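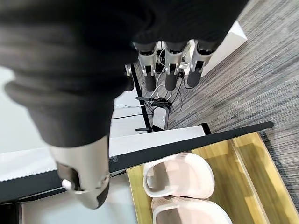

How should slide sandals be stored so that they keep their shape and are easy to pick up again?

Store them as a pair in a shallow tray or open rack, one in front of the other, with the straps facing up and nothing resting on top. Foam soles take on the shape of whatever presses against them, and a pair left under a heavy bag may need several days to recover.

The advice on this page draws on a household tidying study carried out at the Vasum laboratory under Yesenia Ñahui. The study compared ways of teaching a robotic hand to put away shoes. In the first method, the hand repeated a recorded motion. In the second, it adjusted its grip from the view of a camera at the wrist. Each method was given 100 attempts with soft footwear. The recorded motion failed in nearly a third of them, most often when a sandal had been turned a little from its starting position. The camera-guided method failed in seven.

Several of the findings apply equally to storage by hand.

Grip by the strap. Lifting from the strap kept the sole level. Lifting from the heel tipped the sandal forward and often moved its neighbor.

Leave a gap at the side. Failures were fewest where the tray left room for a thumb – a finger's width is enough for most people.

Use a divider with care. Compartments keep pairs together, but a narrow one makes the second sandal hard to reach. Measure the widest part of the strap before buying.

Keep cables away from the shoe area. Loose wires caught on straps in five attempts, and these were recorded separately. At home, tie cables back or run them behind the furniture.

Clean the tray with a damp cloth and mild soap. Dry it fully before the shoes go back in – foam holds moisture against plastic.

The tests used foam slides only. Walter Restrepo is preparing a second series with laced shoes, planned for November, and the guidance on boots and sneakers will remain unchanged until those results have been reviewed.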